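July, notebook, marker tracking on the hand-held grippers

Started again at 9:40 with coffee and a long list. Marit's rewrite of the cube pose solver (she calls the branch Skultosley, and I have given up asking why) is merged as of this morning, and I wanted a proper look at it before Backlund starts building the trajectory filter on top.

The old solver took each face of a cube on its own and averaged the poses afterwards. That was fine until a face turned nearly edge-on, and then the estimate would flip and drag the whole wrist with it. Marit now stacks the corners from every visible face into one solve, with the cube geometry held fixed, and it is so much calmer! I replayed 1000 frames from the Wamport set through both versions. Flips went from 115 to 2, and both of those are frames where only a sliver of one face shows.

Less happy news on timing. The joint solve is fine, but detection still eats almost 70 percent of the budget per frame. I suspect we search the full picture even when we know perfectly well where the cube was a moment ago – a cropped search around the last pose should help, with a full search as fallback when we lose it.

Next I want cloth in the test set, as folds can come up close to the tags and I'd like the detector to meet that early on. Strong sun is on the list too.

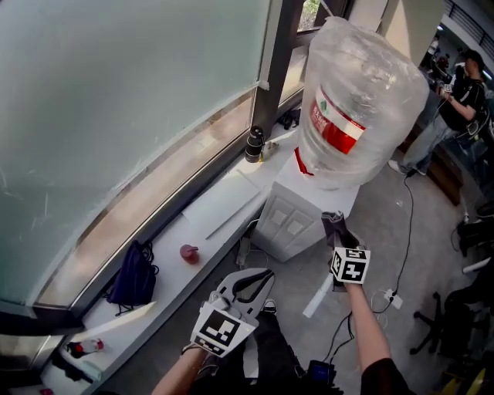 Head view, both grippers, dark grey cloth held on the right. Sun patches on the ledge by the window.

The right cube gives three faces from this angle, so it makes a nice reference for the joint solve. I'm keeping it in the regression folder under "sturkthorpe_cloth".

To do: cropped search, log reprojection error per face, ask Marit whether the corner weights should drop with viewing angle. She thinks yes, I think probably, and we should just try it.

T. Haugen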